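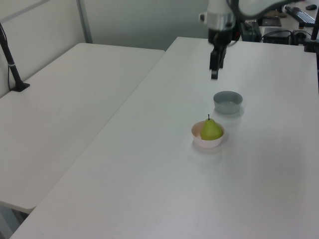
Re: [preserving] Pears that never soften, and the September swap

From: Hanan Haddad
To: the preserving list

Hi all,

I've been meaning to answer Georges since yesterday and then supper happened, and then the dog, so forgive me if somebody has already covered this off-list.

Georges Moussa wrote:
> My neighbor gave me a whole crate of pears off her tree and they are like
> rocks. I left them on the counter the way you would with peaches and the
> outsides wrinkled while the middles went brown and mushy. I threw out more
> than I ate. Am I picking the wrong day, or is it a bad tree? Also, can I
> can them while they are still hard? I have jars and sugar and a free
> evening and I would hate to lose the rest of the crate.
>
> Also, is the swap still at the Khasawneh hall this year?

Georges, I doubt it's a bad tree! Most pears ripen from the inside out, and if you leave them hanging until they feel soft in your hand the core is already gone. You want to take them while they're still firm. The way my aunt taught me is to cup the pear and tip it up sideways until the stem is level with the ground. If it snaps off clean where it meets the branch, it's ready to come in. If you have to twist and yank and you end up with half a twig, leave it and try again in a few days.

Then they go somewhere cold. I know it feels backwards, but a lot of the later kinds won't ripen properly on a counter unless they've had a chill first. I clear the bottom shelf of the old fridge in the garage and leave them there for 2 weeks, in paper bags with the tops open. After that I bring in a few at a time, put them on the kitchen table, and start pressing my thumb up by the neck every morning. When the neck gives a little, eat it that day. Don't go by the color — I've had green ones so juicy I had to stand over the sink, and lovely yellow ones that tasted like wet cardboard.

Check the bags, by the way. One bad pear will take the rest down with it, and you'll smell it before you see it. I lost most of a shelf that way the year my sister got married, and I still blame the caterer for keeping me on the phone.

As for canning them hard, I wouldn't. Rock hard ones stay kind of squeaky in the jar. What you're after is a pear that's ripe but still holds together when you peel it. I use a light syrup, peel and core and halve them, drop the halves in cold water with lemon juice so they don't go brown, and pack them hot. I'm not going to put jar times in an email, partly as it depends how high up you live (Suha, I'm looking at you up on your mountain). Please use a tested recipe, the extension office hands them out for free.

If you've got some that just refuse to come around, make pear butter. It's very forgiving. I quarter them, skins and all, cook them down with a splash of cider until they fall apart, put the lot through the food mill and then cook it again with sugar and a bit of ginger. Last fall I had 4 batches going over one long weekend and the whole house smelled wonderful, though my stove has never really recovered. Ayman Abu Hammour puts cardamom in his and won't say how much. Ayman, if you're reading, I'm still asking!

Now, the swap. No, it isn't at the Khasawneh hall this time, they're redoing the floor. We've got the big room at the Fikbridge library instead, the one with its own door off the parking lot. Fouad Nasrallah has the key and will be there from nine in the morning if you want to drop things off early. Last year there were 70 jars on the tables and I'd love to beat that. Label everything with what's in it and when you made it, please. There was a jar of something red that went round and round last time and ended up coming home with me, and I still haven't opened it.

Suha Khalaf is bringing her apple peeler, the one that clamps on, if anybody wants to try it on pears before buying one. I've found it works on firm pears and makes an awful mess of ripe ones.

Oh, and I have too many half-pint lids. Regular mouth, unopened, yours if you come and get them. Wide mouth I'm short on, so if anyone wants to trade I'm in most evenings after six.

Georges, bring me one of those rocks when you come and I'll see if I can work out what kind of tree it is. With the leaf still on it if you can manage it.

Hanan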